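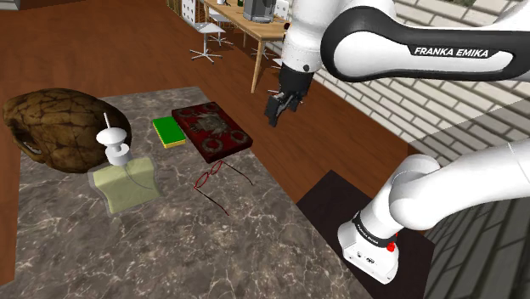 The arm over the marble counter, gripper open. Simulated view.

About Pruder

We clear, clean and re-set rented rooms and small offices. Kitchens, break rooms, meeting rooms, the odd waiting area. Started in 1973 out of one van in Flemness, still in Flemness, bigger building. Second shop in Bramwell.

What we do all day

People leave things. Glasses, books, spray bottles, sponges, pots from who knows where. Somebody picks it all up, wipes underneath, puts it back or bags it for lost and found. Then the next counter. That was the whole job for a long time and for most of our crew it's still a good part of it.

What's changed

We now plan the counter work in simulation first. The project is called Gisinum. Three people on it, two of them came straight off the cleaning crew, which we're proud of. They set up a counter the way guests leave one, and the arm practices on it there. Eyeglasses next to a box, a sponge near the back, a pot nearly on its side. Ordinary stuff. The hard stuff, if you ask them. Thin rims are a pain, so are wide round things.

The crew members on Gisinum used to work evenings. Now it's days, at a desk mostly, and they write the rules for what goes where. Glasses never get stacked on. Spray bottles get moved before anything behind them. Nothing ornamented gets gripped by the lid. All of that was in peoples heads before, and when someone left it went with them.

What it means if you work here

No one's hours were cut for it. We put that in writing in November and it's on the board in both shops, go read it. Shifts are shorter at Bramwell, same pay. More training time, some of it boring, we know. If you want to move over to the planning side ask your shift lead, you dont need a computer background. You do need to have cleaned a lot of kitchens.

Not everybody likes it. A few of the long-timers think a counter takes a person four minutes and that's the end of it. Fair point, and they've been heard. Floors, beds, bathrooms, windows, anything with a customer in the room: all still done by hand and we have no plans there. Counters and tables only.

Also new: wrist and shoulder complaints get logged by the shift lead now, same day. We should have been doing that years ago. The log goes to Gisinum as well, so they know which jobs to look at next. Wiping under heavy pots came up first. Then reaching to the back of deep counters.

For customers

Your crew is your crew. Same faces, same keys, same phone number. If we ever want to try anything automated in your space we ask you first, on paper, and you can say no with no change in price. Lost and found is held three months, then donated. Call before you drive over, the Bramwell desk closes at lunch.

Working with us

Hiring at both shops, evenings mostly, a few day spots. Paid training. Bring ID and shoes you can stand in. Applications at the front desk in Flemness or ask any crew lead for the form.

Page updated 14 December 2020. Prices are on the rates page, the old PDF is out of date so please dont use it.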